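Dornlow Print Fair: your questions, answered by me

Hi, I'm Misaki Onishi, I draw soccer fans for a living (yes, really) and I run the Dornlow fair every November. These are the things people ask me most.

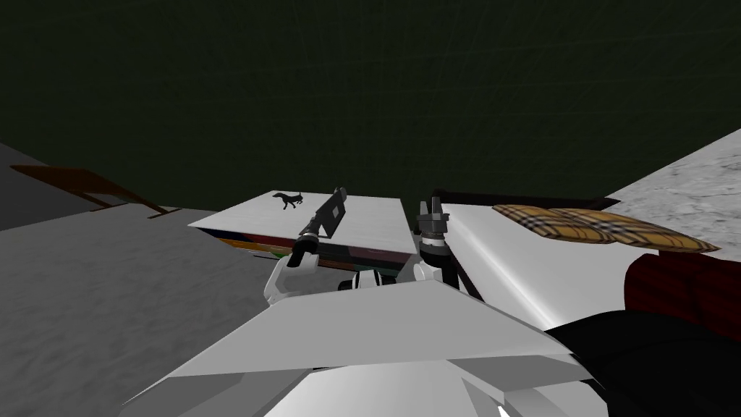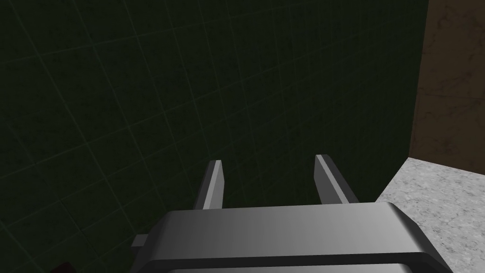
Both pictures: computer renders

Do I have to like soccer to come?
Not a bit! Half the room is there for the prints, and my own sister still can't explain offside.

How much is a table?
It's $8 for a half table, and you can share it with a friend if you two don't mind bumping elbows. Book by 30/06/2022 please, I start on the floor plan right after that.

How many people come?
Last year we had 2,329 over the weekend, which was wild – I ran out of tote bags by lunch on the first day.

Can I sell prints of real players?
Please ask me first. Fan scenes, stadiums, old scarves and made-up teams are all fine. With a famous face I need to see that you have permission.

How big can an edition be?
Up to 500, signed and numbered. I had someone turn up with 900 of the same goalkeeper once and we had to have a little talk (he was very nice about it).

Who does the framing?
Sirko, in the corridor by the coat racks. Bring your print flat, never rolled, or you'll be waiting a while.

Is there parking?
Some, behind the Prela building. It fills up early, so take the bus if you can. The stop is right outside.

Can I get tattooed there?
Ha, I get this every year. No, but Ukier has a sketch desk where you can get a design drawn up to take to your own artist.

My question isn't on the list!
Email me. I'm slow on weekends but I do answer.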